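The Bench Drawer Problem

Small parts want small homes, and most workbenches do not have them

By Elango Amin

The average hobby bench holds more categories of object than a kitchen, and has a fraction of the storage designed for them. A kitchen has a cutlery tray. A bench has a coffee can. The result is familiar to anyone who has spent ten minutes looking for a spare blade with the knife already in hand.

Over several weeks in June I emptied, sorted and refilled the benches of three shared workshops: Jekbridge, Demine and a smaller unit on the Vuorinen site. The purpose was to find out which storage methods survive ordinary use. At Jekbridge, the largest of the three, the first full sort produced 1,848 loose items, not counting fasteners still in their original packets. Of these, 793 were duplicates of something already stored elsewhere in the same room.

Duplicates are the most useful measure of a bad system. People buy or borrow a second item when the first cannot be found in reasonable time. At Jekbridge the most common were hex keys, followed by knife blades, cable ties and partly used rolls of tape.

Working surface and storage surface

The first rule adopted at all three sites was to separate the area where work is done from the area where things are kept. It is simple to state and difficult to maintain. A tabletop attracts objects in proportion to its free area, and a knife put down at the far corner tends to stay in that corner until someone needs the space.

A partial answer is to allow a limited number of containers on the table and to give each a fixed job. A folding case with a grid of small compartments is good for parts in current use. It opens flat, both halves are reachable without lifting a tray, and closing it at the end of a session takes a few seconds. The drawback is footprint. Open, it takes up twice the area it does when shut, so its place has to be planned for the open position.

A small tray with raised edges does a different job. It holds whatever has just been removed and is going back on. Parts should not live there overnight. At Demine the trays are emptied at 6 p.m., and anything unclaimed goes into a drawer by the door. 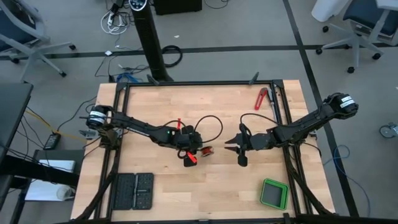
An open compartment case and a small green container on a wooden tabletop, with a red-handled utility knife toward the far right corner.

Knives, tape and other rolling stock

Cutting tools deserve their own position. The fixed-handle utility knife is heavier than the snap-off type and usually has a metal body, which makes it stable when laid flat but unpleasant when it falls. We tried magnetic strips, drawer inserts and a slotted block. The strip was the quickest to use and the only one people returned the knife to without being asked. It should be mounted at the back of the bench, below eye level, with the handle toward the dominant hand.

Spools are harder. Tape, wire and solder all come on round cores that roll when set on edge and hide under paper when laid flat. A horizontal dowel works for anything with an open center. For small spools the cheapest fix is a shallow box one spool deep, so that every label faces up. Deeper boxes fail within days, as the lower layer is forgotten and then bought again.

Compartment size

Most organizer cases are sold with compartments of equal size, and this suits almost no real collection. In the Vuorinen unit we logged 170 part types. Fewer than half fit a standard square cell with room for fingers. The remainder were too long, or so small that a dozen of them vanished into one corner.

Removable dividers help, provided they lock. The Trosuta case we used for most of the trial has dividers that seat in a full-depth groove, and it passed our only formal test, which was to carry it closed and upside down up a flight of stairs. Two cheaper cases did not. Sorting the contents again took most of an afternoon.

Labels belong on the case body as well as the lid. With a two-part case that opens flat, a label on the outside of the lid ends up against the table.

After the trial

Jekbridge now keeps 800 items within arm's reach of its benches. The rest went to a back shelf or to other workshops. The hex keys have been reduced to two sets, both on the wall, and one of them is already missing its 3 mm.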